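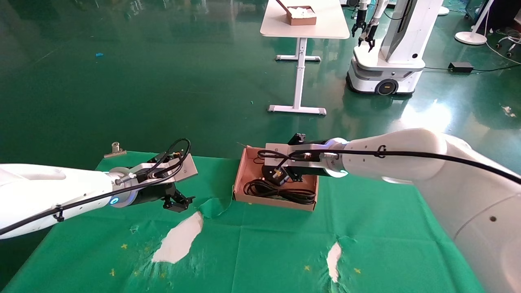
*An open carton on the green cloth.*

## 4. Setting up the Koubek sideboard

The Koubek (pattern 3456) is built at the Trurnora workshop to look as if it had been in your family for a century. It arrives in three parts: the carcass, the plinth, and the top. The drawers are already in the carcass, taped shut, and the tape is stronger than you'd like.

Leave everything in the room where it will live for 24 hours before you start. Walnut moves with the weather, and a sideboard that came off a cold truck in February needs time to settle down.

**Caution:** The carcass weighs about 60 pounds with the drawers out and a good deal more with them in. Lift it with two people. Do not lift it by the top rail, which was glued to hold a drawer opening square and has no further ambitions.

### 4.1 Placing the plinth

1. Pick a wall away from radiators and direct sun. A sunny spot will bleach the top around whatever you leave on it, and you will own the outline of a fruit bowl for good.
2. Set the plinth down with the stamped K facing the wall.
3. Lay a level across it, front to back and then side to side. Old floors slope. Slip the Westik cork shims under the low corners until the bubble behaves.
4. Trim any shim that sticks out. Use a sharp knife and cut away from the plinth.
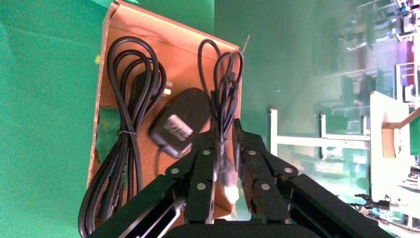
5. Pull out all the drawers and stack them on a blanket. Each has a pencil number on its back edge. They were fitted one by one to their openings, so drawer 2 in opening 3 will go in beautifully and stay there.
6. Lower the carcass onto the plinth, back edge first. You should feel the four locating pegs drop into their holes. If you feel only three, lift it off and look for a shim on top of the plinth instead of underneath. It happens more than our customers admit.

### 4.2 Fitting the top

The top is held by wooden buttons that turn in slots. There are no screws through it, and please don't add any. It needs to swell and shrink across its width, and a screwed-down top will sooner or later split with a noise you'll hear upstairs.

1. Rest the top on the carcass with an equal overhang at each end. The back edge sits flush.
2. Reach through the drawer openings and turn each button a quarter turn until it bites in its slot. Finger tight is right.
3. Push gently on the front edge. A slight give is normal - a rattle means you missed a button. 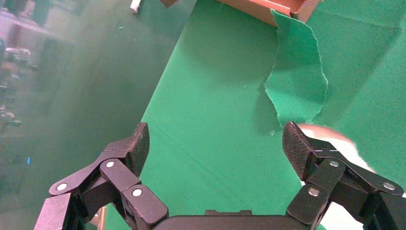 Slide the drawers back in by number, lowest first. If one drags, rub a plain white candle along the bottom of its sides and try again. Avoid spray lubricants, as they soak into the wood and get on the napkins.

**Note:** Drawers may stick in humid months and run loose in dry ones. Wait a full season before you plane anything.

### 4.3 First waxing

The sideboard leaves us with one coat of Kekis paste wax. Give it a second coat once it has been in place for a month.

1. Dust with a dry cotton cloth.
2. Rub on a thin film of wax, following the grain. Too much wax looks terrible and collects fingerprints.
3. Let it haze, then buff until your arm objects.

Scratches deeper than the wax are covered in section 6, together with candle drips and cats.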